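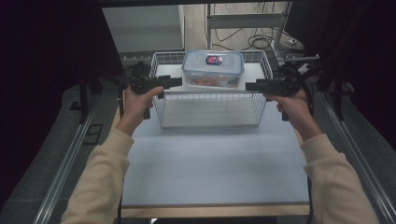 So is the Etgate pair worth $459, or am I buying very serious salad tongs? That reply came in under my last post, and it deserves a longer answer than the "yes, sort of" I gave it.

1/ The tongs comparison is fair, and I say that as someone who has now spent two weeks moving groceries in and out of a wire basket with them. You squeeze the handle, the fingers close, the software writes down what you did. Later a robot arm is supposed to do the same thing with less sighing.

2/ The kit is a left gripper, a right gripper, cables, a camera for each, and a manual that assumes you already own the next version of the manual. Brasbridge sells it as a bundle. Etgate sells the same bundle on its own site with slower shipping and a nicer box.

3/ Setup took me an afternoon. The hardware part was quick. The rest was the desktop app deciding which of my hands was the left one. We disagreed on this until dinner.

4/ The good news is the handle. It sits well in the hand and the trigger travel is short, so I could work most of a Friday without my thumb filing a complaint. My old Dhanial pair gave me a cramp before lunch, and it cost more.

5/ The less good news is the cables. They are long enough to reach everything and therefore long enough to catch on everything. If you're shopping for one of these, decide where the cables go before you decide where the table goes. I did it the other way around and have moved the table. 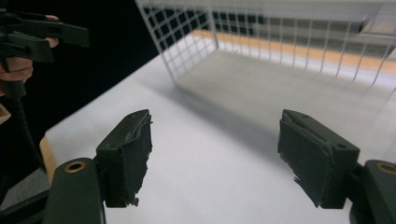

Doesn't the foam wear out? came the next question, from somebody who has clearly owned one of these before.

6/ It does. The foam is what makes the thing usable, and it's also what goes first. Mine has gone ragged along the edges, and the left pad is peeling into strips near its top corner. It looks like something a puppy had for a weekend. Wire baskets are hard on foam, and I picked a wire basket, so Etgate and I can share the blame.

7/ Does a frayed pad ruin your recordings? Not in my sessions. It still grabs a plastic food container fine. What bothers me is the strips hanging where a camera can see them. I don't love the idea of training a robot that believes all fingers should be shedding.

8/ Spare pads come in a pack of 2. The pack is backordered. It was backordered when I ordered the kit, too, which I should have read as a review.

9/ The rest of the finger is solid. Molded plastic, with brass inserts where it counts, and I've knocked it into the table edge plenty. The table edge has come off worse.

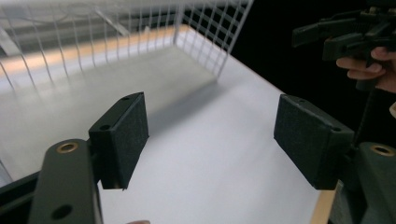
10/ Wire is a mean test, by the way, and I'd suggest it to anyone reviewing these. The grid throws soft shadows over the table, there's background showing through every hole, and the walls are right where your knuckles want to be. A kit that only works over a blank desk is a kit for filming blank desks.

11/ The upload service is Paltport, and it's a separate subscription. You get a free trial, after which it holds your sessions with the calm of a parking garage. I have more than 23 hours of basket footage in there. Export it locally before the trial ends. The button is under "Account," for reasons.

12/ Support wrote back quickly and was polite about the left-hand problem. The fix was to plug the grippers in one at a time, left one first. I'd like that printed on the box — the nice one or the other one.

13/ Would I buy it again? Yes, if the pads were in stock. If your work is mostly soft stuff or cardboard, the foam may last you a good while and you can ignore half of this thread.

14/ I'm keeping the pair. I'm also pricing foam at the craft store and will report back if I glue anything to myself.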